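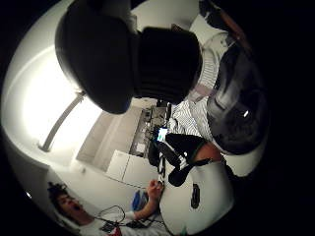 **mugs_and_drugs**

So they've started teaching the robot to do the coffee station at our place, and by "they" I mean us. I do three mornings a week with the sensor glove on, wiping things, picking up canisters, putting them down again, while it all gets logged. The firm doing it is called Wulix and they've been perfectly nice. But I came in as front of house and I've now spent most of January being a pair of hands. Is anyone else's work doing this? How do you feel about it? I can't decide if I'm chuffed or a bit sick.

**remo_ammann**

We had it at Clingate, on the packing side. 15 of us took turns. I liked it, to be fair! You get a sit down, and you get asked how you do things, which in my time there no manager ever did. The glove makes your thumb ache though, so ask for a break before it gets bad and don't be polite about it.

**tealeaf70**

Chuffed?? You're training your replacement, love. Ask them what happens to your hours once it can do the lot. Get it in writing.

**mugs_and_drugs**

I did ask. Châu Tăng (our shift lead, she's lovely) says hours stay the same until summer and then it's "under review". Make of that what you will.

I wrote down what a session is like in case it helps anyone who's about to be asked:

1. Glove on, cable down the arm. I keep my sleeves short or it snags and drives me mad.
2. Do the task the way you'd normally do it. For me that's the canister and the stripy cloth on the round table, next to the grinder and the steel jug. You do feel daft going slowly, so don't, just go at your usual speed.

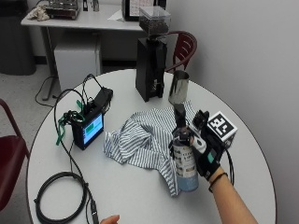

3. Say when you've messed up. They'd sooner bin a go than keep a bad one.
4. Write your time down yourself. I was paid for 2 hours when it was more than 3, and it took ages to sort out.

**tealeaf70**

"Under review" means yes, we're cutting them. I had the same words at Prosex before the self-service tills went in.

**remo_ammann**

Not always, Tea. At Clingate two people left and the rest of us moved over to checking and fixing what it drops (it drops plenty). I'm on better money than I was. Duller, I'll give you that, and I miss the chat on the line.

**khurana_kev**

Dull is the bit that would get me. I don't mind a machine wiping tables, but the regulars come in for a natter as much as the coffee. Who's doing that?

**mugs_and_drugs**

Me, hopefully! That's what I'm going to ask for, more time at the counter. Seeing Châu tomorrow at 3, will let you know.

**tealeaf70**

Take someone in with you. And take notes.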